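Chain keeps skipping on a commuter hybrid - cassette or hanger?

Forum: Commuting and Utility Bikes > Repairs and Maintenance

pramia_rider
March 8, 2023
My bike is an Irkell flat bar hybrid, one chainring up front and an 8-speed cassette. I ride it to work and back most days. It started skipping under load in the two smallest cogs, mostly when I stand up to get away from a light. The bigger cogs are fine. I put on a new chain two weeks ago and the skipping got worse after that, so I'm fairly sure it's connected. Cable tension seems right and the shifting is clean on the stand.

Do I need a cassette, or could this be something else? I'd like to have it sorted before April, when I go back to riding the long way along the river.

gravelpit
New chain on an old cassette. The small cogs wear first if you spend your time in them. Buy a cassette and be done with it. An 8-speed one is cheap.

oldspokes
How many miles did the old chain have on it? If you changed it early the cassette should have been fine.

pramia_rider
No idea. I bought the bike used and never checked the chain until it was already past the mark on the gauge.

gravelpit
Then that's your answer.

Tandem_Left
I wouldn't order anything yet. Worn cogs usually skip in the gears you use most. Do you ride in the two smallest all the time on a commuter? Most people sit in the middle. I'd check the derailleur hanger first. If the bike has ever fallen over on the drive side, the hanger will be bent in a little, and that can look fine on the stand and still act up when you push.

gravelpit
A bent hanger gives you bad shifting. He said the shifting is clean.

Tandem_Left
He said it's clean on the stand, with no load on it. I've had one where every gear went in fine in the garage and the top two jumped on the first hill. Ten minutes with an alignment gauge and it was gone, same cassette.

gravelpit
And I've had a dozen where it was the cassette. The new chain made it worse. A bent hanger doesn't care how old the chain is.

pramia_rider
I do use the small cogs a lot. The chainring is small and my route is flat, so I'm in the last two or three for most of it. It did also get knocked over in the rack at work over the winter, so I guess you could both be right.

Praller_Mike
Check the freehub while you're in there. If the lockring has come loose the small cogs can shift around on the body. Grab the smallest one and see if it wiggles. Costs nothing.

oldspokes
Good point about the lockring. Also, was the new chain cut to the same length as the old one? If it's too long the upper pulley sits too far from the small cogs and you lose wrap.

pramia_rider
Lockring is tight, no wiggle. I counted links against the old chain and they match.

I took the wheel out last night to clean everything and have a proper look. The teeth on the smallest cog are hooked over on one side, and the next one up is starting to go the same way. The rest look square. I also held a straight edge next to the derailleur cage and it leans in toward the wheel a bit at the bottom.

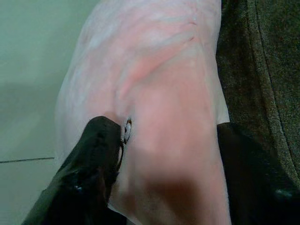
I don't own the alignment tool and the cheapest one I'd trust is 70 dollars, so I'm going to take the bike to Delić and have them do the hanger. I'll fit the cassette myself. I have the lockring tool and a chain whip from the last bike.

gravelpit
Hooked teeth, there you go. Fit the cassette first and ride it. You may not need the shop at all.

Tandem_Left
He just said the cage leans in. Get it straightened. If you leave it like that, sooner or later you'll shift into the spokes on a climb, and then you're buying a wheel and a derailleur.

oldspokes
I'd do both. Reset the low limit screw after the hanger is straight, not before. And check the chain with the gauge every 300 miles or so from now on.

pramia_rider
Cassette is ordered and the bike goes in to Delić when it arrives. Does the lockring need grease on the threads or does it go on dry?

Praller_Mike
Light grease on the threads. Wipe off whatever squeezes out.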